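February, 21:43
Posted by Madhu Kaushik to the Fokura list
8 replies | 48 shares

Re: Chores, again

Marthinus Sibiya wrote:
> I've read this list for years and every winter someone says the
> machines are nearly ready to do the housework. My dishwasher is
> ready. My vacuum is ready if I pick everything up first. Show me
> one that can put a towel away in a drawer and I'll listen. Until
> then I'll believe it when it does my kitchen in Paterson.

Marthinus, the towel is a very good test and I'm glad you picked it! I've been at it for most of the month over at Disterby, and I can't stop thinking about drawers.

The short answer is no, I wouldn't turn one loose in your kitchen. The longer answer is much more fun. We do the chore ourselves, with a gripper in each hand, and the recordings are what the machine learns from. You find out very quickly how much your fingers were doing. Pulling a drawer open is fine, once you get the angle. Laying a cloth in flat is fine too, if somebody folded it properly. Picking that same cloth up off a floor and finding a corner — that's where I start muttering.

So far I've kept 98 goes at the drawer and thrown out 43 more, mostly for silly things like shutting it on the cloth. My cousin in Lititz had a try and was better than me on her first evening, which I'm still cross about.

Where I think you're a bit hard on the field is the vacuum. Yes, you have to clear up for it. But I'd take a machine that only does drawers, slowly, in a house that's already tidy, and I'd be thrilled with it. Shop floors got theirs that way, one dull job at a time, and I don't see why a laundry cupboard should be different.

Has anyone here tried it with fitted sheets? I'm almost afraid to ask.
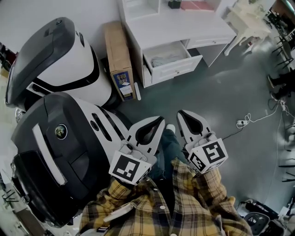
2 min read

The claws have black pads on the inside of the fingers, and each one carries a white cube with square markers on it. Drawer's open with a grey cloth folded in it, Marthinus, so you can see I take your towel seriously. Fitted sheet stories to the list please, not just to me — I think others would like them.

Madhu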